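Temba cell: setup and upkeep notes
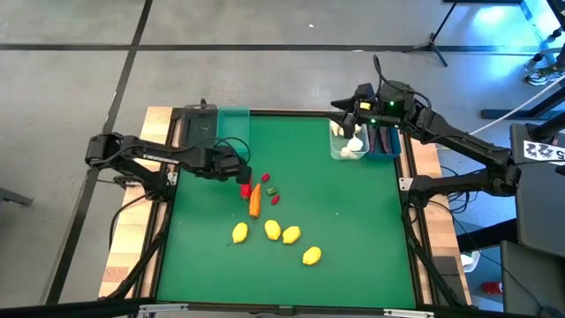

Last changed: 14/03/2021

Hello! These are my notes on keeping the Temba cell going. I look after it most weeks, and when I'm away it falls to whoever is nearest, so I've written down the things people keep ringing me up to ask. If you only want the recordings, they're in the folder next to this one and you can skip most of what follows. If you want the cell to behave itself tomorrow morning, read on.

What it is

Two arms, one green mat, a table between them. The job is vegetable sorting: peppers, carrots, lemons, garlic, aubergines and a few little toy pieces, all going from the mat into containers or back out again. I call the arms left and right as seen from the near side of the table (the side away from the containers), and so do all the file names. Please don't swap this round. We did once, in July, and I was still finding muddled logs long after.

Where things go

The mat sits inside the black aluminium rails and should touch them all the way along. If it has crept, loosen nothing! Just lift the mat, wipe underneath, and lay it back from the far edge towards you. The rails are what everything else is measured from, so once they're bolted down, leave them be.

Containers live along the far edge. Garlic goes in the clear bin at the back right, with the blue container for the aubergines just beside it. The teal one is at the back left with the flat black tray next to it. The right arm spends a lot of its time over those back-right containers, so that's the corner to check first if you hear a knock. A bin that's been nudged towards the middle will catch the gripper on the way down.

Everything else can start anywhere on the mat. Lemons especially, I just scatter them. If you line them up nicely the runs all come out the same and I'll have to ask you to do them again.

Starting up

Clear hands and sleeves off the table. Power to the left arm, wait for it to settle, then the right. Run the homing script with both grippers empty. If you forget and leave a pepper in one, the script will squeeze it as hard as it can, and I've cleaned that up more often than I'd like.

Then do one slow pass per arm over the mat before you load the real job. I watch the cables more than the arms at this point. The left one hangs in a loop down that side of the table and wants enough slack for full reach, but no more than that. The right one arcs over the top of the gripper, and if it starts rubbing, stop and reseat it before you carry on.

Looking after the grippers

Every 100 runs: wipe the fingers with a barely damp cloth, dry them, and open and close each gripper a few times by hand command. Lemons leave a film. You won't see it, but the carrots will start slipping and you'll blame the software (I did, for an entire afternoon).

Every 2000 runs: swap the finger pads, both arms together, even if one set looks fine. Spares are in the Protarmont box on the shelf. Use 2 screws per pad and do them up evenly, finger tight and then a nudge. After new pads you must redo the grip calibration, or the first tomato-soft thing you pick up will tell you off.

Known grumbles

The left arm sometimes stops just short when it goes for a pepper standing upright. It's nearly always the height offset. Add a touch, try again, write down what you added.

The right arm loses its home position after a power cut. Run homing twice. I don't know why once isn't enough, and Musyoka Mfinanga at the Gravthorpe site sees the same on his, so at least we're not alone.

If the two arms refuse to move together, look for a stale lock in the Dikia scheduler. Clear it, restart the scheduler, leave the arms powered. Don't pull the plug on them mid-move, please, they drop.

The recordings

One folder per run, with joint positions and gripper state for each arm plus a plain text note of what was on the table. Failed picks are kept in. I find them more useful than the good ones, so don't tidy them away! Runs made straight after a pad change have "newpads" in the note, and I'd leave those out if you're comparing grip force.

Still to do

Write up the grip calibration properly. Label the spare cables. Find out who has the small hex key, and get it back.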